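About Drotgate

Hi, and thanks for stopping by! We're a small shop that sets up, looks after and repairs robot work cells. I'm Sorcha Flanagan, and I started the place after a long stretch of fixing other people's machines out of the trunk of my car (the car did not enjoy it). These days we have a proper workshop and a sign that's almost straight.

Most of our customers have one arm, maybe two, bolted to a bench and doing something small all day long. They're labs, training rooms and little factories, and they don't have a robot department. They have a person named Hendrik. In our case that's literally true: Hendrik Kuipers was the customer who kept calling us with good questions until I gave him a desk.

People ask what we do in a day, so let me tell you about the bench we've put the most hours into. We call it Amoah. It has two arms on a slotted metal table, and it's where we work out our setup routine before we take it anywhere else. The first thing I do is check the base bolts, before anything gets power. Then the cables! I run each one by hand from the connector at the base to wherever it ends up, with the arm parked, and I look for spots where it could rub or get pinched once things start moving. I'd guess cables are behind half the calls we get.
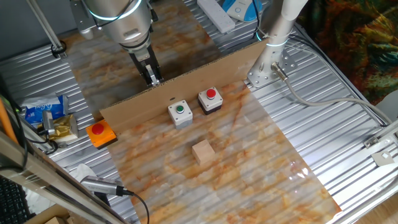 After that comes the gripper. I open and close it with nothing in it, wipe the fingertips, and only then let it try for a block. We use plain wooden cubes for this and we go through a lot of them, because they wander off. Ruxandra Dumitrescu handles the teaching side, and she likes to start every new position high and slow and bring it down in small steps. It takes longer. I used to grumble about that, and then I saw how rarely she has to go back and redo one.

We're big on cardboard, too. Frans Van Wijk builds all our first layouts out of it, dividers and all, with a knife and whatever box came in that morning. You can move a cardboard wall five times before lunch and it costs you nothing. Once the layout has settled down we talk about metal, and a few customers have just kept the cardboard, which is fine by me.

Push buttons get their own check. Every button on the table gets pressed before the first run, and each emergency stop gets tested with an arm moving slowly, nobody's hands anywhere near it. We write down what each one did in the cell's notebook, which stays with the cell for life. Amoah's notebook is up to 27 pages and has a coffee ring on most of them.

If you'd like us to look after your cell, a service visit is $500 for one arm and $795 for two, and that covers the bolts, cables, gripper, buttons and a fresh backup of your programs. Repairs are quoted separately once we've seen the trouble. We'll drive anywhere within 30 miles of Ernham, and farther if you ask nicely.

Macario Maldonado answers the phone and knows where all the spare parts are. Have the model number of your arm handy when you call, and tell him what it was doing when it stopped.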